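Home Stories Essays Archive Contact

Search this site Go

The Gray Basket

16 June 2020
by Kagiso Nel

My aunt hired me for the summer on the understanding that I would be useless, and for the first week I met her expectations. I was put on the register and gave a man change for a note he hadn't handed me. I was put on gift wrap and taped my sleeve to a photo album. By the following Monday's equivalent of a disciplinary hearing (tea, standing up, beside the school bags) it was decided that I should be put on baskets.

Plukau Stationery had been run on baskets for as long as it had been run. Other shops had hooks. Binetti, across the road, had hooks and a glass counter with a light in it, and my aunt spoke of that light the way other people's aunts speak of divorce. At Plukau everything small went into a plastic basket, the baskets went on metal shelves, and customers were expected to put their hands in and rummage like decent people.

"The middle shelf," my aunt said. "Sticky notes on the left. Sets in the middle. The gray one is for the rest."

"The rest of what?"

She looked at me as though I had asked what the floor was for.

I started on the left because the left had rules. Sticky notes went at the back and notepads in front, and anything that came in a flat box went to the bottom and was never heard from again. I was getting the hang of it when my aunt came past, removed a notepad, put it back at exactly the same slant and went away satisfied. I have since learned that this is called management.

The middle basket was where the trouble lived. It held the sets. I called them the sets because my aunt did, and my aunt called them that to avoid taking a side. My uncle believed they were erasers. He had ordered them as erasers, from a Yoon catalog with a very small photograph, and had been selling them as erasers ever since. My cousin, who was fourteen and had once opened one, said they were sharpeners. He had told the whole family this at dinner. My uncle replied that a thing could be an eraser and still have a hole in it, and nobody finished the lentils.

So, sets.

"Excuse me," said a woman in a pressed blue uniform, holding one up by its corner. "What is this?"

"It's a set," I said.

"Of what?"

"It's very popular."

She turned it over. She was the sort of customer who turned things over. "This says ninety-nine."

"Yes."

"The sign says eighty."

The sign did say eighty. My uncle had written it himself, with the good marker, and hung it from the shelf above. What the sign was a sign for had never been settled. It hung over on the left, which argued for the sticky notes, but it was a big, confident sign and you could feel it having opinions about the entire shelf.

"The sign is for the neighbors," I said.

"Which neighbors?"

"The basket next door."

She considered this. Then she reached across, set the packet down among the sticky notes, waited a moment, and picked it up again. "Eighty," she said.

I went to fetch my aunt, who was at the back fighting the Travon. The Travon was the billing machine. It had been bought in August two years earlier to make everything simpler, and it now required a cushion, a ruler and complete silence. It was currently insisting that a box of chalk cost 1034 rupees.

"There's a lady who says ninety-nine is eighty," I said.

"Which lady?"

"She moved it to the other basket."

My aunt put down the ruler. I had expected anger, but what I saw come over her face was closer to respect. She walked out to the shelf, and the two of them regarded each other across the notepads.

"If it's in the left basket, it's eighty," said the woman.

"If it's in the left basket, it's in the wrong basket," said my aunt.

"And the gray one? What does that cost, in the gray one?"

Both of them turned to look at it. So did I. There was hardly ever anything in the gray basket, and I had begun to think of it as a place you went to rest your eyes.

"The gray one," my aunt said slowly, "is for the rest."

"The rest of what?" asked the woman, and I could have kissed her.

It took the better part of the afternoon. There was a discussion of school fees. There was a discussion of Binetti, on which the two of them were in such warm agreement that I was sent for a chair. In the end the woman spent 352 rupees, on pens, chart paper and a ledger she plainly didn't need, and paid ninety-nine for the set without a murmur. On her way out she asked me whether it was an eraser or a sharpener.

"My uncle says eraser," I told her.

"And your cousin?"

I hadn't mentioned a cousin. I have wondered about it since – there may be one in every family.

When she had gone, my aunt stood in front of the shelf for a while with her arms folded.

"Move some into the gray one," she said.

"At what price?"

"Just move them. We'll see what people say."

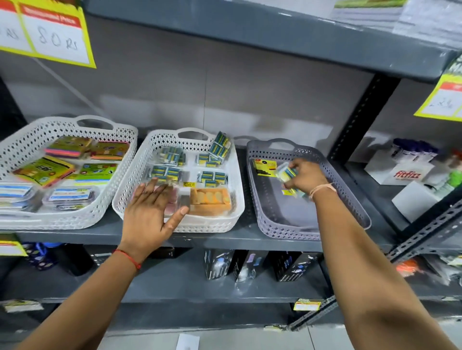

KAGISO NEL

The first person to say anything was my uncle, who came in from the scooter, looked into the gray basket and asked who had been touching his erasers. My aunt told him they were the rest. He nodded, and went to find the good marker.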